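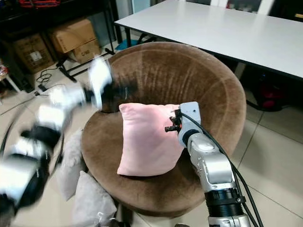 *Two arms, one pink pillow and a brown velour armchair at the Puvon workshop.*

Cushions are harder than cups. A cup keeps its shape when it is picked up, but a pillow sags, folds and slides along the fabric behind it. Entwistle, the project run by Sostance, wants a machine that can tidy a living room, and it has begun with the chair.

Each example starts with a pillow somewhere near the seat and ends when the operator is happy with how it sits. The arms follow the operator's movements, and cameras and joint readings are stored together. A good session yields 60 examples. The team wants 600 before it trains the next version, called Plavis.

Failed attempts are kept too — a dropped pillow is labelled as a drop and filed separately. The first batch used a single cushion, and the system learned that one well and little else. Pink and grey pillows now take turns, and the chair is moved every 24 runs. Work stops at 2 for lunch, then carries on until the light changes.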